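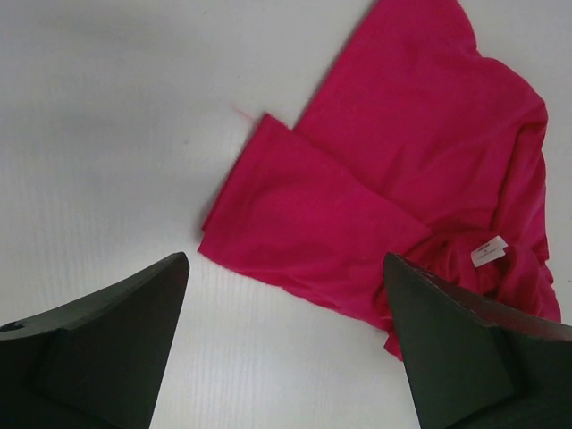 Wrist camera, pink top on the white sheet, fingers open.

Friday, bench 2, second session on the folding arm. Romain on the laptop, me on the arm and the stop button.

Carried over from last time: jaws closing off-centre, wrist camera cable catching at full roll, no sensible way of picking a first grasp point on a crumpled garment. First two dealt with before lunch. The third is most of this entry.

Jaws. The offset was in the linkage. One of the Stilta servo horns had been fitted a spline out and I had been correcting for it in software. Refitted the horn, removed the correction, closed on a 20 mm block at both ends of travel. Both tips now touch together as far as I can tell with a feeler gauge. The dark green fingers stay on. The Dumitrescu set has softer pads but they are too thick at the tip to get under a single layer, and they drag the sheet.

Cable. Rerouted through the elbow clip with a longer loop. Roll limit set to 90 degrees each way until somebody makes a proper strain relief. Please do not raise it.

Grasp point. The Prolora script takes the outline of the cloth against the white, finds the highest-contrast corner and goes there. Fine with a flannel laid flat. With the pink top it has trouble:

– A flap folded back over the body has a long straight edge, and the script takes that for a hem. It may be a sleeve. The script has no notion of either.
– The bunched part near the right finger gives dark creases, which score as corners. So does the white label, bright against the pink.
– A loose thread by the top of the flap pulls the outline out to one side. Opening the mask by a few pixels should remove it. Romain would sooner cut the thread. I would like to leave it, as real washing has threads.

Colour is no trouble at all. Saturated pink on white separates with one threshold, and the soft grey area of the sheet towards the top left stays well clear of it. A white shirt will be another matter and we have not tried one.

Ran 20 attempts with the script as it stands, garment dropped by hand each time. Success means one layer held and lifted 100 mm clear. Six successes. Of the failures, most were two layers taken together, the rest closed on nothing. Arm speed 60 per cent throughout. Raw log is in the Eliris folder under March.

Faisal Janjua looked in and suggested ignoring corners altogether: pinch anywhere, lift, let it hang, then look for the lowest point. Slower, but it gets rid of the flap problem. It needs a second view from the side, so a bracket on the rear upright.

To do:
Mask opening, then repeat the 20 with the thread left on.
Side camera bracket – Romain Collet has the drawing.
Blank out the label before corner scoring.
Ribbed sheet: check whether the fine lines show up in the edge map at lower exposure.
Order spare horn screws, M2.5. One is already rounded.

Arm parked, supply off at the wall, key back in the drawer.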